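Filed under: Home & Family > Tidying Up

Print this page | E-mail to a friend

Sorting the play fruit from the real fruit

If your table is anything like mine, the plush veg and the proper apples end up muddled by teatime. Start by bringing all the soft toys to the front, where little hands can reach.

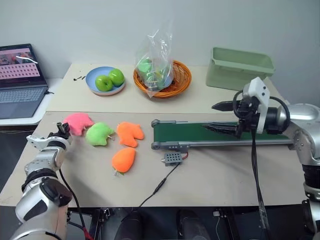
Soft toys at the front, green apples on their blue plate behind.

Next, give the real fruit a plate or a basket of its own – and do wipe up any crumbs while you're there, my dears!

Contact Marjorie Staniforth | Back to top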